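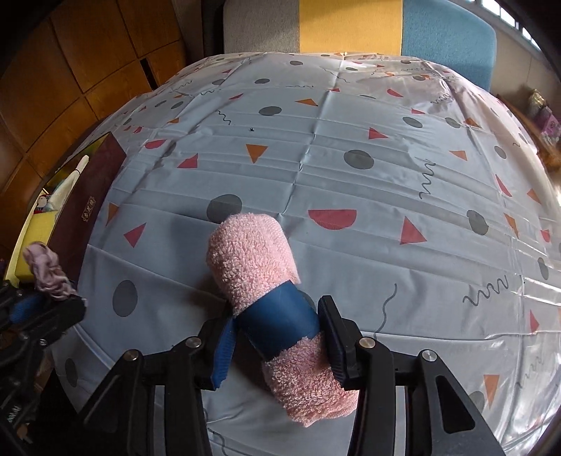
Análisis del Ludach: pinzas de mano para enseñar a un robot a guardar la ropa

El Ludach se vende como un par de pinzas manuales con las que una persona ejecuta una tarea doméstica y la deja registrada para que después la repita un brazo. Lo distribuye Dolluvix, incluye una licencia del programa Prongate y está pensado para montarse, con las mismas garras, en el brazo Lougher. Hemos usado el conjunto completo durante 10 semanas con una sola familia de tareas: enrollar textiles pequeños, sujetarlos con una goma y meterlos en una caja. La pregunta era si hoy una máquina puede encargarse de eso en una casa. La respuesta corta es que en parte, y con supervisión.

Construcción

Cada pinza pesa 927 gramos. El mecanismo es un paralelogramo de brazos planos negros con cuatro pivotes metálicos a la vista, dos por lado. El cierre es paralelo en todo el recorrido y la holgura lateral resulta pequeña. Al cabo de unas semanas apareció un juego leve en el pivote exterior de la pinza izquierda, que desapareció al reapretar el tornillo. El manual no indica par de apriete, lo cual en una herramienta de este precio es una omisión seria.

Las almohadillas son distintas en cada dedo: una azul y otra negra, acanalada. La asimetría tiene sentido mecánico. La azul cede y reparte la presión; la negra retiene el tejido con las estrías. Con tela gruesa la combinación funciona muy bien. Con tejido fino y satinado desliza si se cierra deprisa. Las almohadillas se cambian sin herramientas y el recambio se vende por parejas, nunca sueltas.

El tacto del gatillo es bueno, algo duro al final. A los veinte minutos se nota en el antebrazo. Quien tenga la mano pequeña hará bien en probarlo antes de comprar.

Registro con Prongate

El programa sincroniza las dos pinzas, recorta los tiempos muertos y marca las tomas en las que se pierde la referencia visual. En total guardamos 1926 demostraciones. La calibración inicial es rápida, pero hay que repetirla si se cambia de mesa o de altura, y el aviso correspondiente aparece en un menú secundario que es fácil pasar por alto. La exportación es lenta. Si el disco se llena a mitad de sesión, la última toma se pierde sin mensaje de error. Hemos comunicado el fallo a Dolluvix, que lo reconoce y no da fecha de corrección.

Ivana Carrasco, que grabó la mayor parte de las tomas, recomienda trabajar de noche con luz artificial fija. En nuestras pruebas, las sesiones de las cinco de la tarde, con el sol entrando bajo, acumulaban más tomas marcadas que las demás.
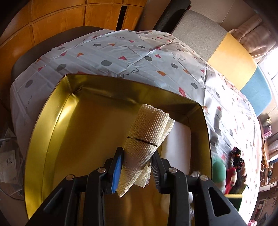
El tejido abierto es el caso más exigente de los que hemos probado. Una malla se deforma al cerrar la garra, no mantiene el canto y cambia de diámetro según dónde se la sujete. La goma elástica alrededor del rollo resuelve buena parte del problema: da al conjunto un punto de sección estable y al sistema de visión una banda oscura que localizar. Aun así quedan partes sin controlar. En el rollo de malla color crema, que cuelga en diagonal sobre la caja dorada abierta, hay una solapa suelta que sobresale por la derecha y una segunda capa asoma por debajo del agarre. Una persona corrige eso con un giro de muñeca que ni siquiera advierte. El brazo no dispone de ninguna medida directa de la solapa y tiene que inferirla por imagen. El interior brillante de la caja tampoco ayuda, porque los reflejos confunden la estimación de profundidad.

Resultados con el Lougher

Con los modelos entrenados a partir de nuestras tomas hicimos tres series de 50 intentos cada una, siempre en la misma mesa.

Toalla de rizo enrollada y con goma, de la mesa a la caja: 46 intentos correctos. Los cuatro fallos fueron agarres demasiado altos que hicieron bascular el rollo.

Malla enrollada y con goma, de la mesa a la caja: 31 intentos correctos. El error dominante fue enganchar un borde en la pared de la caja al bajar.

Paño suelto, que el sistema debía enrollar y sujetar con la goma por sí mismo: 4 intentos correctos. Enrollar sale de forma aceptable. Colocar la goma, casi nunca. Requiere abrir el elástico con una garra mientras la otra mantiene el rollo cerrado, y con dos dedos por mano el margen es mínimo.

En cuanto a velocidad, una persona sin prisa termina las tres operaciones antes de que el Lougher haya completado el primer agarre. Para un taller de empaquetado el ritmo es insuficiente. En una vivienda puede tolerarse si el trabajo se hace sin nadie delante, pero la tasa de fallos de la segunda serie obliga a revisar el resultado, y entonces el ahorro de tiempo desaparece.

Valoración

Como herramienta de captura, el Ludach es sólido — mecánica precisa, almohadillas bien resueltas, un programa al que le falta una revisión. Lo recomendamos a laboratorios y talleres que ya tengan un brazo compatible y una tarea acotada, con objetos que conserven la forma. A quien busque un aparato que ordene el armario, no. El paso que más trabajo ahorraría, preparar el textil suelto, sigue siendo manual.

A favor: cierre paralelo sin holguras apreciables de fábrica, agarre en rizo, cambio de almohadillas sin herramientas.

En contra: gatillo fatigoso, pérdida de tomas con el disco lleno, manual incompleto, recambios solo por parejas.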